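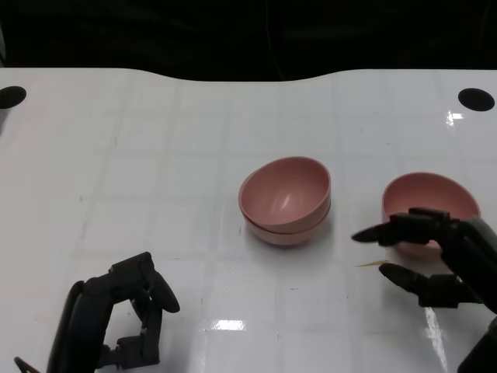
Bowl stacking on the two-handed test bench.

About Trimau

Trimau tests robotic hands for firms that plan to use them near people. Most of our work starts with a fault.

The company was set up after a failure on the Dellano line. A right hand stopped responding with its thumb and index finger open, while the arm kept moving at 500 mm per second. The stop signal arrived 900 milliseconds late. There were no injuries, but a guard panel and two finger joints had to be replaced. The cause was a worn connector at the wrist.

We now repeat that fault, and 14 others, on every hand sent to us. Tests use plain household items such as bowls. Each run lasts eight hours and is logged in Tahiri, our fault recorder. Reports list every late stop, including those that caused no damage.

Our workshop is in Braten. Visits are by appointment on Friday.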